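Galería: enseñar una tarea a distancia

En el proyecto Risidero mostramos al robot cómo trabajar con una cómoda, guiando sus brazos por control remoto dentro de un simulador. Davina Cruickshank lleva los mandos y Jörg Hollmann revisa cada demostración.

1. Los dos brazos delante de la cómoda
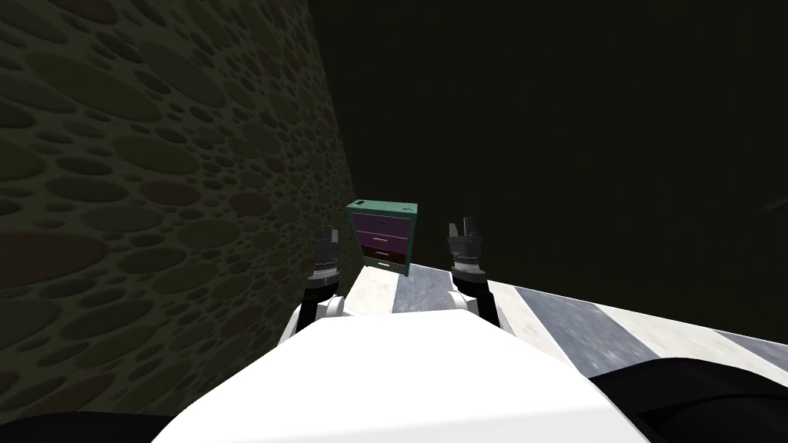 2. La pinza, de cerca

Los dedos están abiertos y sin objeto. Con esta vista Davina corrige el ángulo de la muñeca — la parte que más práctica nos pidió.
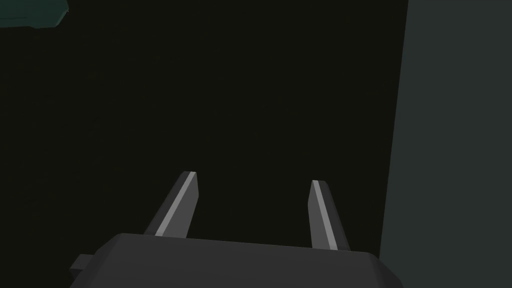 3. Más material

Hasta marzo guardamos 30 demostraciones. Para recibirlas, escriban a Jörg.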